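Category: Backup & Storage / Out and About

I spent an April morning at the Fenedon open day, mostly to see how Votudetti handles off-site copies. Nhyira Owusu showed 10 of us around and let us ask anything.

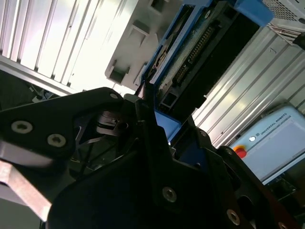 Her team backs up 200 office machines every night, and only the changed files get sent. I do mine by hand on 2 drives, so I felt pretty sheepish!
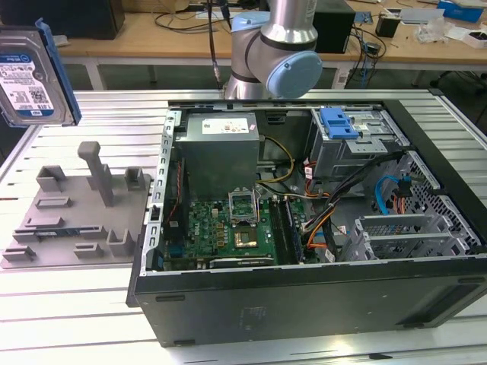

Desktop tower with the side panel off

Then came the restore demo (my favorite part) – about 1000 files pulled back from Antwi, their second site, while we drank coffee. 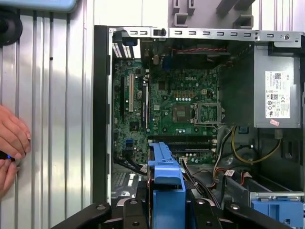 Dell board, socket open

I asked about old versions. Catetti keeps them until you tell it to stop, and you can set that per folder.

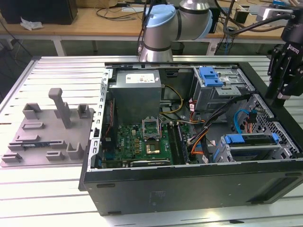 Power supply and motherboard

Parking was awful, but I'd go again – I still want to see the tape room.

Last updated: April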